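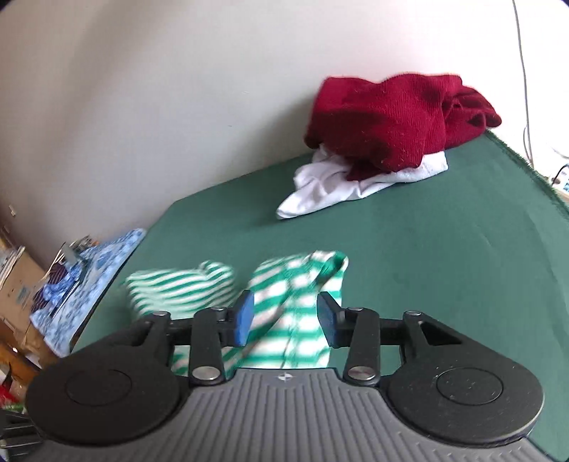

Residents' group questions Madigan Road speed cushions ahead of September works

MADIGAN – The Madigan Road Users' Group has asked the district council to hold back its plan for speed cushions on Madigan Road until it publishes the speed readings the scheme is said to rest on. Work is due to start in September, weather allowing, and is expected to close one lane at a time between the Vosteck turning and the Jiltine level crossing.

The group says it is not against slowing traffic. Most of its members live on the road or use it every day, and many have complained for years about drivers coming too fast off the crossing. What it doubts is whether this scheme will do much about that, and whether anyone at the council has checked.

The plan sets out five pairs of cushions. Four of them sit on the straight stretch beside the allotments, where parked cars already keep most drivers to a crawl in the daytime. Only one pair is planned for the bend below the crossing, and that bend is where every collision listed in the council's own consultation leaflet took place. The leaflet does not say why the cushions were spread out in this way. The group put the question in writing and was told that the layout "follows standard spacing". It would like to know which standard, and whether it was written with a blind bend in mind.

There is also the matter of the readings. The leaflet says that a survey "confirmed speeding is a problem". It gives no speeds. It does not say where the counter was placed, or whether it was there during the school holidays, when the road is quiet and easier to drive fast on. The group asked for the figures in the spring and was told they would be shared "in due course". They have not been.

"We have been asked to take a good deal on trust," the group said in a statement. "If the survey shows what the council says it shows, then printing it costs nothing. If it shows something else, people ought to hear that before the road is dug up."

The contractor, Jinent Surfacing, has said that the work will take up to eight weeks. The group regards that as hopeful. The last job on the road, a short length of resurfacing near the Vosteck turning, overran, and the temporary lights stayed up well after the crew had gone. The council has promised that the lights this time will be "actively managed", though the notice sent to households does not say who will manage them or at what hours.

Bus passengers will feel the works first. Three stops are to be suspended, with a temporary stop set up on the far side of the crossing. Anyone catching a bus there from the allotments end will have to walk over the railway, on a footway that narrows to single file. The notice calls this "a short diversion". The group has asked for a marshal at the crossing at school times and has had no answer either way.

The group is asking the council to do the following before any work begins:

Publish the full speed survey, with dates and the place where the counter stood.

Explain in plain terms why most of the cushions are on the straight.

Look again at the bend – a better surface and clearer signs have both been suggested by residents, and neither is mentioned in the leaflet.

Give a named contact for the temporary lights, with a telephone number that is answered at weekends.

Commit to a second survey once the cushions are in, and print those results too, whatever they show.

Residents can look over the plans at an open meeting in Jiltine Village Hall on Sunday at 4pm. The council has been invited and says it will "aim to be represented". Paper copies of the leaflet and the household notice will be on the tables for those who did not receive one, which seems to include most of Vosteck Lane.

Comments on the scheme can still be sent to the council's highways office by post or handed in at the front desk. The group would be glad to have copies.

ENDS

Notes to editors

The Madigan Road Users' Group is made up of residents, drivers, cyclists and bus passengers who use Madigan Road. It takes no money from the council or from any contractor.

The group can provide copies of its letters to the highways office, and the replies it has received, on request.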